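Serving tray

A serving tray is a flat, shallow platform with a raised edge, used for carrying food, drinks and other small items from one place to another. Trays are made in many shapes and materials, and they are found in homes, restaurants, hospitals, schools and airplanes.

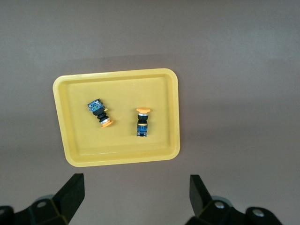

Name and definition

The English word "tray" is old and is related to the word "tree", because the first objects with this name were made from wood. In everyday speech the word covers many different things. A baking tray is made for the oven, a seed tray is made for growing young plants, and a desk tray holds papers. This article is mostly about trays that are used for serving and carrying.

A tray is different from a plate in that food is usually not placed directly on it, although there are exceptions such as the school lunch tray with compartments. It is different from a board in that it has a rim. The rim can be very low, but it must be enough to stop a glass from sliding off when the tray is a little tilted. A piece with no rim, or almost no rim, is in the older silver trade often called a salver.

History

Flat carrying vessels were known in many ancient cultures, in clay, wood, woven plants and metal. In East Asia the lacquered wooden tray became a highly developed object, and in some countries it was common for every person to eat from an own small tray or low tray table. In the Middle East and North Africa, large round trays of copper or brass were placed on a folding stand and served as the table itself.

In Europe, trays became more common in ordinary houses when the drinking of tea and coffee spread. The tea service had many small parts, and it was practical to bring all of them at once. Metal trays with a black lacquer finish and painted flowers were produced in large numbers in Britain during the 18th and 19th centuries. Trays of papier-mâché were also popular in this period. They were light, but they did not tolerate hot water very well.

In the 20th century the tray got a new role with the self-service restaurant. The guest takes a tray at the beginning of the line, pushes it along rails and pays at the end. This made it necessary to have trays that were all of the same size, that could be stacked and that could be washed by machine.

Materials

Wood is still used widely for home trays. It is warm to the touch and quiet when cups are put down, but it should not stay long in water. Oil or varnish is applied to protect the surface.

Metal trays are made of stainless steel, aluminum, brass, copper or silver. Steel is preferred in hospitals because it can be cleaned at high temperature. Copper trays are often covered inside with a thin layer of tin, especially if food will touch them.

Plastic trays are cheap, light and easy to color. Melamine is hard and shiny and is popular for home use, but it is normally not suitable for the microwave oven. Polypropylene is softer and bends a little before it breaks, so it is common in canteens. Rounded corners are usual in molded plastic, as they come more easily out of the mold and collect less dirt.

Glass fiber with resin is used where trays must be strong and stay flat for many years.

Shape and handling

Round trays are the traditional choice of waiters. A round tray is balanced on one open hand, and the weight is turned around the center when glasses are removed. The heaviest items are placed in the middle and the tall ones close to the body. Many of these trays have a rubber or cork surface against sliding.

Rectangular trays are carried with two hands and may have handles, either cut out in the short sides or fixed on top of the rim. They use the space on a shelf or a cart better than round ones. Oval trays are a compromise and are used for large plates, sometimes carried on the shoulder.

Regional traditions

In the hill district of Skumirberg, beech trays with a carved rim were made during the winter months by farming families and sold at the November market in Velley. An old Skumirberg tray is cut from one piece and has 9 notches on each short side. The meaning of the notches is not known. Two types are recognized, the deep tray for bread and the shallow tray for cups.

The Yazıcı workshop in Velley produced hammered copper trays for 40 years, mostly round and with a star pattern in the center. Five of them are kept in the town museum. After the workshop closed, its patterns were taken over by the household goods maker Lonent, which used them in printed form on tin trays. Collectors usually consider the Lonent trays less valuable, but those with the early green border are hard to find in good condition.

Care and storage

Trays are best stored standing on the edge or stacked with a dry cloth between them. Wooden trays are wiped with a damp cloth and dried at once. Lacquered trays should be kept away from strong sun, which makes the color weak. Scratches in plastic can not be repaired easily, and heavily scratched trays in public kitchens are normally replaced for reasons of hygiene.

See also

Platter
Salver
Tea set
Lacquerware
Cafeteria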